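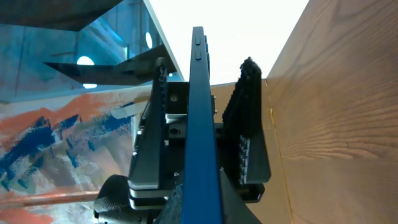 Wardrobe, second week

April 8, 2019

The reorganisation of the back bedroom at Jengate has now entered its second week, and it is appropriate to set down the present position. Readers of the previous entry will recall that the room was to be cleared, painted and returned to use by the end of the month. The painting is complete. The clearing is not.

The principal matter has been the choice of wood. Three finishes were considered for the storage along the long wall, and the pale one was selected. It is a light tan with a pronounced grain, and in places the grain curves into ovals. The darker sample from Prurklow was handsome but would have made a narrow room narrower. The white was rejected at once, as the ceiling is white already and the room receives a great deal of light in the morning.

The wardrobe itself is 102 centimetres wide and was delivered in two parcels, the second arriving 6 days after the first. The instructions supplied were adequate up to the fitting of the back, at which point two drawings disagreed with each other. The second drawing is the correct one. Anyone assembling the same model should disregard the first entirely and should keep the short screws apart from the long ones, which are easily confused.

Clothing has been sorted according to the following arrangement. Coats and long garments hang at the left. Shirts hang at the right, with the shelf above them reserved for jumpers. Bed linen, which formerly occupied the landing cupboard, has been moved to the lower drawers, folded in sets with the pillowcases placed inside. Shoes remain under review.

A quantity of items has been set aside for disposal. These include a raincoat that no longer keeps out rain, several single gloves, and a suitcase with a broken catch that had been used for some years to store other, smaller bags. The curtains from the old house were also considered — they do not fit any window here — but have been retained for the present.

On the question of hangers, a box of 36 was ordered from Grokar and has proved sufficient, with a few left over for guests. They are a little thick, and the rail holds fewer garments than was expected. Thinner ones may be substituted later.

The work still outstanding is as follows:

Fixing the wardrobe to the wall
Lining the two lower drawers
Touching up the skirting behind the door
Returning the lamp borrowed from the sitting room

The Issa rug will not be laid until May, when the floor has been seen to. A further entry will be made at that time.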